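Koditz Housing Office Opens Applications for Furnished Student Rooms

Students enrolling at the Koditz campus may now apply for furnished rooms in the Pollano residence.
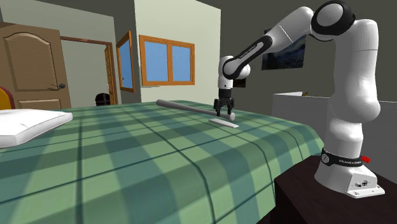
Rooms and Rent

The housing office will offer 30 single rooms for the coming academic year, 12 of them reserved for first-year students. Rent includes heating, water and internet service. Residents pay for laundry separately and must bring their own towels.

The Llanos building will remain closed until June while its roof is replaced. Students who held a room there last year will receive priority at Pollano if they apply during the first application period.

"We received more than 23 requests before the application period opened," said Þórey Vídalín, director of student housing. "Those students still need to submit the regular form."

How to Apply

Forms are available at the housing office and at the Zerham Street information desk. Proof of enrollment is required. Late applications will be placed on a waiting list.

Questions about leases and deposits should be directed to Miloslav Štefanec at the housing office, which is open until 17:00.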